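Kadlec Stacking Cubes, set of three
Reviewed May 13, 2018

We bought the Kadlec cubes in March for the play table, mostly because the old cardboard ones had gone soft at the corners. The set is three boxes of the same size in yellow, blue and pink. Each one has a round hole in the face, and they're sold for posting balls and small toys through. Price was $27 from Forklow, with shipping on top.

Setup is nothing much. They come wrapped separately and you put one on top of the other. I keep the pink one at the bottom and the yellow one on top, with the holes facing front so a child can reach all three without turning the stack. The insides are a plain tan color, so a light-colored ball doesn't show up well in there. A blue or green one is easier to spot.

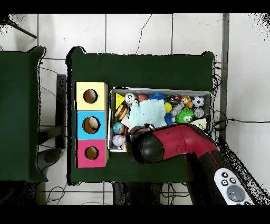
The holes are a good size for most of what we own. Small balls go in easily, including the spiky rubber kind, which squash a little on the way through. The toy hamburger fits if you turn it sideways. The bigger soft toys don't, and one plush got wedged badly enough that I had to pull it back out by the leg.

No balls are included, which the listing mentions only near the end. If you don't already have a tray of odds and ends, plan on buying some. The Enach set costs a few dollars more and comes with 6, but its holes are smaller and our baseball-type ball wouldn't go in.

Stability is fair. On a bare tabletop the stack slid when it was bumped. With a cloth under it, the bottom box stays put, though the top one still comes off if somebody pushes from the side. The Vamik cubes we had before locked together with a lip, and I miss that. These just sit.

Cleaning is a damp wipe. The yellow shows fingerprints more than the other 2, and the inside corners collect fuzz that takes a dry brush to get out.

I'd buy them again at this price — maybe not at the full list price. For children who mainly want to build towers, get something that locks. For putting balls in and taking them out again, they do the job.

Rating: 4 out of 5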